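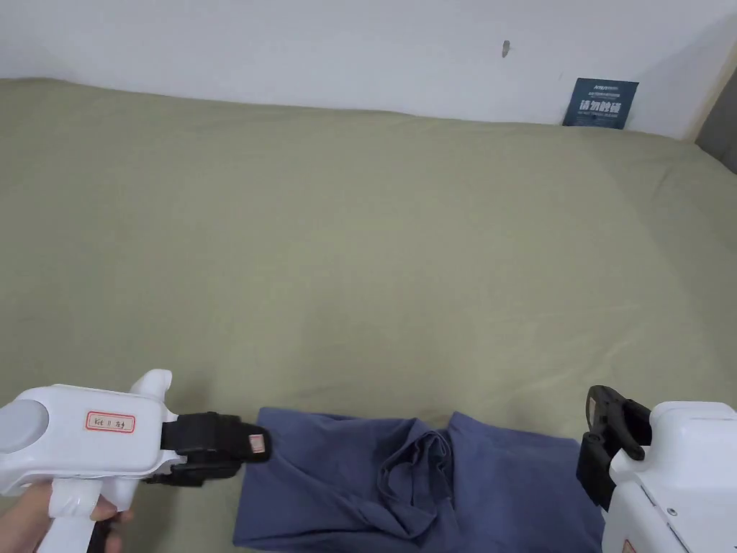 By Kai Teuber | March
711 shares | 4 comments

I've had the Widach hand gripper kit for a few weeks now, and I like it more than I thought I would! You get a left and a right, white bodies with black jaws, and you hold the left one by a pistol-style handle. My test has been laundry on the bed (green sheet, dark blue clothes, lots of wrinkles).

Picking up one layer of cotton takes practice. I come in low beside the edge and squeeze slowly, and by day seven I was folding at a decent clip. Bunched-up spots are still a pain, though.

My gripes: the handles get tiring after an hour or so, and the manual is thin. Bernd Wegener at Zikarley, where I bought mine, answered my emails fast. At $917 it's pricey, but if you're recording folding demos for a robot arm, I'd buy it again.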